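Chapter 6
Automation at Work: What Changes for the People There

In this chapter
What gets automated first, and why it is seldom a whole job
How tasks move between people and machines
Teaching a machine by hand
Questions staff ask, and who should answer them

6.1 Starting from the task

When a firm says it is going to automate, it usually means that it has chosen a few tasks out of a long list. A job in a packing hall may include reading an order, fetching goods, checking dates, filling a carton, sealing it, moving it to a pallet and dealing with whatever went wrong on the last shift. A machine may take over the sealing and leave the rest alone. The person who did the sealing still has a job, but the day has a different shape.

Take Favby, a firm that packs mixed boxes of snacks and sweets for shops and offices. Its main site has 143 staff. In October the firm fitted a line called Fletura, which folds and seals cartons. Before the change a packer closed 822 cartons in a shift. With the line running, the same station closed 1149. Filling the boxes stayed with people, and the packers found that the pace of their work was now set by the sealer. Breaks had to be planned again. Two people who had worked side by side for years were moved to opposite ends of the belt, and they minded this more than the speed.

Changes of this kind rarely appear in a purchase plan. They show up later, in sick leave, in requests to move shift, or in the notes that supervisors pass to each other.

6.2 The tasks that are hard to hand over

Sealing is easy to automate as each carton is the same size. Filling a mixed box is harder. Packets slide, bend and hide one another. Some are stiff and some give way when pressed. A packer copes with all this without thinking about it, and for that reason the skill is often missing from the job description and from the pay grade.

One way to pass such a skill to a machine is to record people doing the task with a gripper held in the hand. The movements are stored and later used to train a robot arm. The work is slow and repetitive, and it needs someone who handles packets well. At Favby it created a new role, paid one grade above packing. Staff were told in writing what would be recorded, who would keep it and what it would be used for. The firm's works group, Arer, asked for one further point – that nobody's recordings would be used to judge their speed.

Packets of snacks and an open orange box, with hand-held grippers at work:

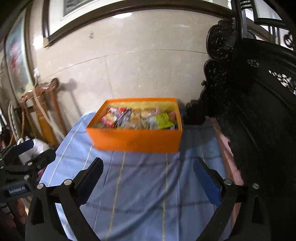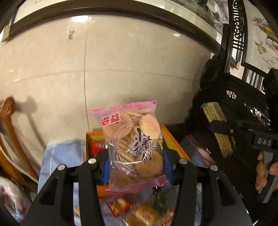
Will the people who teach the machine lose their jobs to it?

It depends on what the employer has agreed to before the teaching starts. Where there is a written promise of retraining or another post, most staff stay with the firm, though often in different work. Where there is none, the risk falls on the packers, and they should ask for terms while their skill is still needed.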